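Last updated: 06/10/2022

How I read an IPO prospectus without losing my evening

My friend Yeison Restrepo asked me how I get through these things before I put any money in, so I'm writing it down. I'll use Tresstead, the kitchenware company that's planning to list, as my guinea pig. Its prospectus is long and I did not read all of it!

Step 1. Skip the glossy letter up front and go to "Use of proceeds." You want to know if the cash goes into the business or to the early owners cashing out – Tresstead is doing a bit of both.

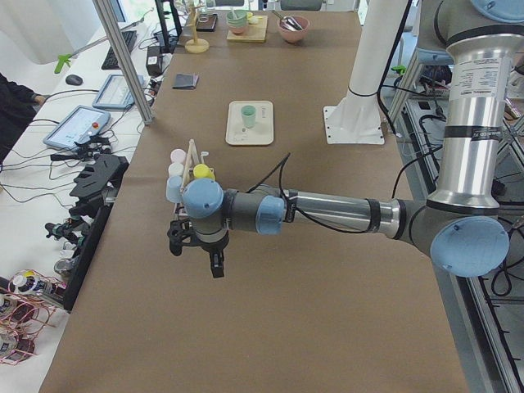 Robot arm over the worktable, cup rack behind the gripper.

Step 2. Find the cash flow statement and compare it with net income. If profit keeps climbing and cash doesn't, write that down and go hunting in the footnotes.

Step 3. Look up the lock-up period, when insiders can't sell. I put the end date in my calendar right away (I forgot once, with Stirix, and was pretty grumpy about it).

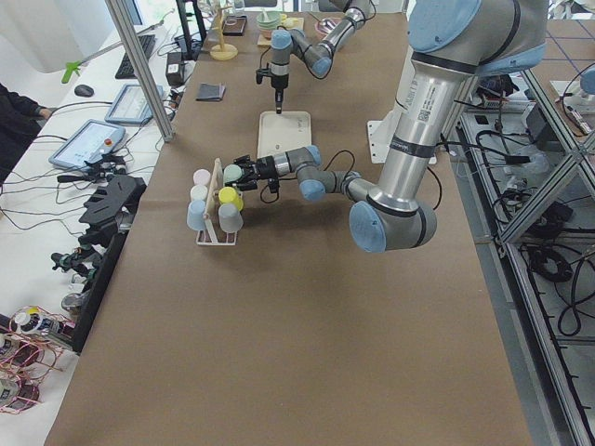

Filed under: Investing Basics

Step 4. Set your top price before trading opens. I use a limit order, never a market order, and I keep any new listing to $2000. If it jumps past my number, I go make dinner and look again in October.

Questions? Write to Corentin Cordier through the contact page.

We use cookies to remember your settings. OK

Contact | © 2022 Corentin Cordier | Back to top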